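Workshop tips: building the upright board for the robot arm club

Sultbridge Makers, Thursday evening group
Last updated 23/09/2021

We run the picture-hanging task again this year, so these notes are for anyone building the board, the stand or the arm mount at home before bringing it in. They also cover the simulated version, which members use for practice between meetings. Please read the section on the stand even if you built one last year, as the foot has changed.

Cutting the board

Use a flat sheet. Sight along both long edges before you buy it, and put back anything with a twist. Sand the face lightly and paint it in a dull colour. Gloss paint throws the ceiling lights back at the camera and the software then finds edges that do not exist. Two thin coats are better than one thick one, with a light rub down in between.

Mark the centre line in pencil on the back, never on the front. A pencil line on the front will be picked up as well.

The stand

The board must stay upright when the arm leans on it. Last year's stands had a short foot and two of them went over in the first round. Make the foot long, run it out behind the board, and fit a diagonal brace from the back of the board down to the far end of it. Drill pilot holes or the end grain will split. Glue as well as screw, and leave it clamped overnight.

Check the board with a set square before the glue goes off. If it leans back, the frame will look right from the front and still sit badly when the gripper brings it in.

The arm mount

Bolt the arm to a solid block first, then clamp the block to the table. Do not screw the arm straight into the table, as the hall at Urulness is lent to us and the tables are not ours. Countersink the screws so that the heads don't catch on the cables. Tighten them in opposite pairs, a little at a time, and go over them again after the first ten minutes of running.

Keep the block square to the table edge. Teams that set it by eye spend half the evening correcting for it in code.

Practising in the simulator

The simulator has the same job set up in a plain room. Etelka Kun built the model, and members can copy it from the shared folder. The file is called Walczak 2.
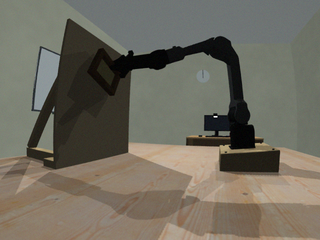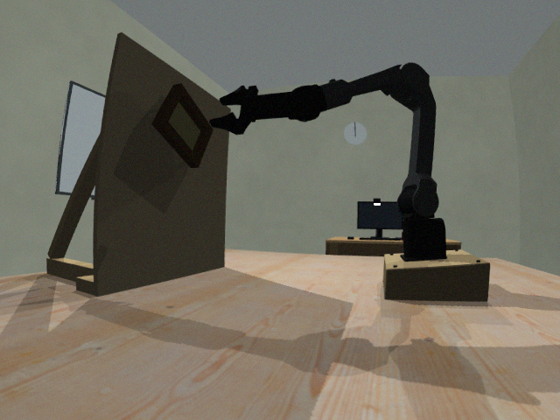
Start each practice session by running the arm slowly with the frame task switched off. Watch the elbow. If it swings wide, the path has too few points in it, and adding one above the halfway mark usually cures it.

When you turn the task on, keep the approach slow for the last stretch. Most of the bad runs logged in July came from arriving too fast and at a slant. Out of 886 practice runs that month, 38 were stopped by the software for pushing too hard on the board. Set the force limit low to begin with and raise it only when the path is clean.

Save your settings under your own name. Do not overwrite the Walczak file.

Making the frame

Four equal lengths with mitred corners. A cheap mitre box is good enough if the saw is sharp. Dry fit all four before gluing, and pull the corners in with a band clamp or a loop of strong string twisted tight with a stick. Wipe off spare glue with a damp cloth straight away, as dried glue shows through stain.

Leave the outer edges square. Rounded edges look nicer but they roll in the gripper. If the frame slips, glue a strip of thin rubber inside each finger. Bicycle inner tube is fine. Wash the powder off it first.

Lighting

Shadows cause more trouble than anything else at the real table. Turn off the lamp nearest the arm and use one at each side, set well back. Test at the time of day you will be running. A setting that worked at six may not work at eight when the daylight has gone.

What to bring

Your board, stand and frame, marked with the team name. A set square, two clamps, spare screws and a screwdriver that fits them. Long extension leads are not allowed across the walkway, so bring a short one. The Ciloleck controllers are kept in the grey cupboard and must go back there at the end.

There are 43 names on the list for the first round, so teams will be given a table and a time. If you can't make yours, tell Etelka before the day and she will swap you with another team.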